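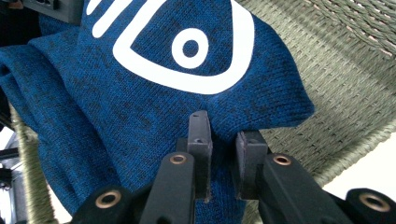 Gripper holding a pinch of blue knit fabric, just below the printed design.

Updated rules for garment handling, 24 Nov 2025

The soft goods handling sheet has been revised and replaces the February version. It applies to everyone collecting grasp recordings with hand-held grippers, at both the Nuswood and Gaillard sites.

Pinch the cloth itself and keep the fingertips off printed areas where you can. Prints get scuffed after many grasps, and a worn print makes one garment look like two in the recordings. Close slowly until the fabric gathers between the pads, then stop squeezing.

Check the pads and the pivots on all the arms before each session. Pull off any lint or loose yarn. If a pivot feels stiff, tag the tool and take another one.

A garment may be used for 2 sessions before it goes to the wash bin. Items with pulled stitches are retired and logged under Sirnent, with the reason written out in full. The log stands at 1,222 entries, and too many of them just say "damaged."

Failed grasps stay in the recording. Do not restart to get a clean take.

Questions about the sheet go to Nattawut Chaimongkol at Fulluda.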